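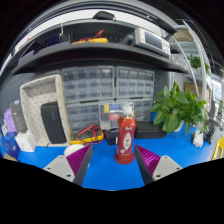 Foto: Kolbrún Riis

Zakden: Wortliste Getränke und Haushalt, Deutsch–Isländisch

Stand: 25. Oktober 2024

Inhalt

Zakden ist eine zweisprachige Wortliste mit 1.602 Einträgen aus den Bereichen Getränke, Küche und Vorratshaltung. Grundlage sind Einkaufszettel, Rezepthefte und Etikettentexte, die Þórey Kárason und Roswitha Zwahlen abgeschrieben haben. Marken- und Firmennamen wurden entfernt.

Dateien

woerter.csv enthält die Hauptliste
varianten.csv enthält regionale Formen, vor allem aus der Schweiz
quellen.txt nennt zu jeder Quellennummer Art und Jahrzehnt
aenderungen.txt

Alle Dateien sind in UTF-8 gespeichert, Trennzeichen ist das Semikolon. Wer die CSV-Dateien in einer Tabellenkalkulation öffnet, muss die Kodierung beim Import von Hand einstellen, sonst gehen þ und ð verloren.

Felder in woerter.csv

id: laufende Nummer, wird nach Löschungen nicht neu vergeben
de: deutsche Grundform, Substantive mit Artikel
is: isländische Grundform im Nominativ Singular
gruppe: eine von 42 Sachgruppen
quelle: Verweis auf quellen.txt
sicher: j oder n

Bei 91 Einträgen steht im Feld sicher ein n. Dort war die Handschrift schlecht lesbar oder die Zuordnung strittig. Für Auswertungen sollten diese Zeilen weggelassen werden.

Bekannte Mängel

Saft, Sirup und Most sind in den älteren Quellen nicht sauber getrennt. Die Gruppe «Eingemachtes» überschneidet sich mit «Vorrat». Pluralformen fehlen bisher ganz. Vier Quellen haben keine Jahrzehntangabe.

Änderungen seit Juli

Doppelte Einträge bei Milchprodukten zusammengeführt, Genus von «Joghurt» um die Variante «das» ergänzt, Tippfehler in der Gruppe «Gewürze» behoben (Hinweis von Hjalti Norðdahl).

Nutzung

Frei für Unterricht und Forschung, mit Nennung des Projektnamens. Korrekturen bitte mit id und Quelle an Skarphéðinn Briem.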